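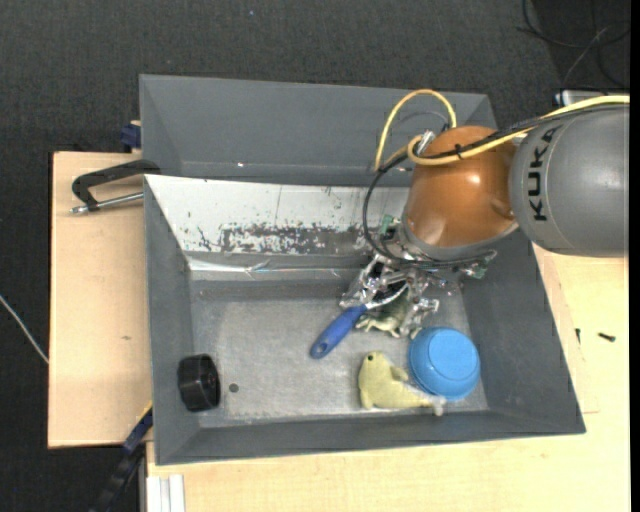

## Gastbridge Irden picking kit, after 27 working days

Verdict: 2 stars out of 5 for the home, more for a packing bench.

We bought the Irden kit in September to find out if it could take over one dull job, clearing mixed stuff out of a bin and into sorted trays. The kit is a gripper, a controller and the Harasym software. You supply the arm. Ours is a KUKA, and setup took most of an afternoon.

I logged 302 picks. Soft toys were the easy part, and a plush seal hardly ever gave it trouble. Long-handled brushes were fair if the fingers closed near the middle. An upside-down bowl was the worst thing we tried. The fingers slid down the sides, and against a bin wall there was no room for them to get under the rim.

Speed is the other problem. Clearing 100 items took around two hours. I can do that by hand before my coffee is cold.

Cables need watching too. Leave a generous loop at the wrist or they pull tight when the arm turns.

For a shop that sorts the same few parts all day, it's worth a trial. For tidying a playroom or emptying a dish rack, no. The older Clavcombe gripper costs less and did about as well on the toys.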